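Cuvine Table Notes
README, release 3

What's in the folder

notes.csv holds 374 short written notes on things left on desks and tables. Each note names one object, says what it is resting on, and says whether the person writing it thought it belonged there. dropped.csv holds the notes we threw out, with the reason in the last column. boncombe_map.csv is the attempt to match our names to the Boncombe household list, and you should read the part about it further down before using it for anything.

The notes are in English. All the tables are in the Karagiannis rooms. If you were hoping for kitchens, bedrooms or a workshop, you want some other set.

Who wrote the notes

Savvas Sotiropoulos and Savvas Kyriakidis wrote 200 notes each. The 26 missing from the main file were doubles, or were so vague ("thing by box") that neither of them could say later what was meant. Initials are in the writer column, SS and SK. Please don't cite a note as "Savvas."

Two people is a small number. They have shared an office for years and use the same words for the same objects, so the agreement between them looks better than it should. I was asked to put the agreement score in this file and I have left it out. You can work it out from the columns if you want it, but I wouldn't print it.

Why there is a set at all

The original plan, under the name Hidance, was to collect "tidy" and "untidy" tables and let people sort one from the other. I never believed in it. A table with six things on it can be perfectly tidy to the person who put them there, and a bare one may just mean somebody swept the lot into a drawer. After the first round of notes the tidy/untidy column had turned into a record of the writer's mood. We kept the column (it's called tidy_old) so that earlier users' scripts don't break. Don't train on it, and don't quote it.

What survived is smaller and, I think, more useful: names of things and what they rest on.

Names

Writers were told to use the plainest word they would say out loud to a coworker. "Mouse," never "pointing device." Brand names only if printed on the object, and only in the extra column. Color goes in when it helps tell one thing from another. For a white mouse with blue and yellow on it, "white mouse" is enough for the name, and the blue and yellow can go in extra if the writer feels strongly.

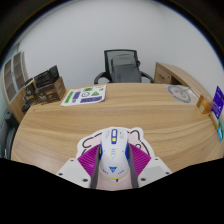 The resting-on column gave us far more trouble than the names did. A mouse on a pad on a desk is resting on the pad. Fine. A mouse with its front half on the pad and its back half on the desk is resting on what? SK wrote "pad," SS wrote "desk/pad," and both are in there. An object that has been picked up rests on nothing, and the rule is to write "held" and then name the surface under it in under_if_held. People forget the second part. If you find "held" with an empty under_if_held, treat it as missing. Don't fill it in from the notes on either side of it.

Pads, mats, coasters and trays count as objects and as surfaces. That means one pad can show up twice, once with its own note and once in somebody else's resting_on. We argued over this for most of January. I still think a pad should be a surface only, and I lost.

Shape words are allowed and they are a mess. A pad with a wavy outline has been "cloud pad," "flower mat" and "the wavy one." We folded the first two together under cloud and left the third alone, because SS used it for a place mat as well. Something shaped like a teapot is written as "teapot-shaped" unless the writer handled it and knows what it does. I'd rather have a clumsy phrase than a wrong noun. Older notes with plain "teapot" have a 1 in the doubt column.

Belongs

The belongs column takes yes, no, or blank. It was meant to catch the sort of thing you'd pick up and put away if guests were coming. In practice it tells you what the writer would do with the thing, and the two writers lean different ways. SK says yes to nearly anything that stands up straight. SS says no to all packaging, including packaging in use as a container.

Cardboard boxes are the worst case. A box on a table could be a delivery, could be trash, could be where the pens live. You can't tell from the outside and the writers couldn't either. Both wrote yes or no anyway when they should have left it blank. I've gone back through the box notes and set doubt to 1 on every one.

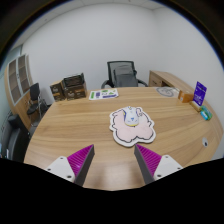 The large oval table: cloud-shaped mat near the middle, cardboard boxes at the far left end, chair behind.

Fixed parts of the furniture don't get notes. A cable grommet is part of the table. So is a drawer pull. A chair pushed up against a table is furniture and gets nothing, though a jacket on the chair would. Signs and cards do get notes if they're loose or in a stand. With a card in a stand, write one note, name it "card in stand," and don't split it. Printed text goes in extra only if you could read it for sure. There are notes where extra says "logo??" and those should have been blank.

Position words

We used left, right, near, far and middle, from where the writer was. On a long desk against a wall this works well enough. On an oval table it works badly – there is no corner to anchor on, and "far left end" from one chair is "near right" from the one across. The seat column was added for this in release 2. It is filled in for the later notes and guessed for the earlier ones. Guesses have a g after the letter.

I would not build anything on the position words. If you need to know where a thing is on a table, measure it.

The Boncombe map

Somebody always asks whether the names match a standard list, so we tried. The Boncombe list has four words for cup and none for mouse pad. It files anything made of cardboard under "waste." It has "ornament," and that swallowed a good share of our small objects, including several that pour or open. The map file is complete in the sense that every name has something next to it. Whether that something means anything, I doubt. Use our names if you can.

What I would trust it for

Checking whether plain names for desk things come out the same from two writers who know the room. Looking at how people talk about an object on top of another object. Finding awkward cases to write better rules around. The box notes are good for that, as are the pads.

What I would not trust it for

Any claim about tidiness. Any claim about offices in general. Counting, since the writers noted what caught their eye and skipped the rest. A table with few notes is not a table with few things on it. Somebody wrote to us with a chart of "average objects per desk" made from this file, and the chart shows how long SS stayed at each desk before lunch.

Known problems

Row order is not time order. The file was sorted by name once and the first order is lost.

"Gray" and "grey" both appear. Same color.

Round flat things are called disc, coaster or trivet depending on who was writing. We have not merged them and don't plan to until someone can show they're all the same kind of thing.

under_if_held has trailing spaces in places.

The doubt column went in late. A 0 means nobody raised a question, and that's a long way from someone having checked.

Changes from release 2

Doubt flags set on all box notes. Two near-identical pad notes merged. tidy_old moved to the last column, where I hope it will be ignored. SK wants it gone completely in the next release and I have no objection.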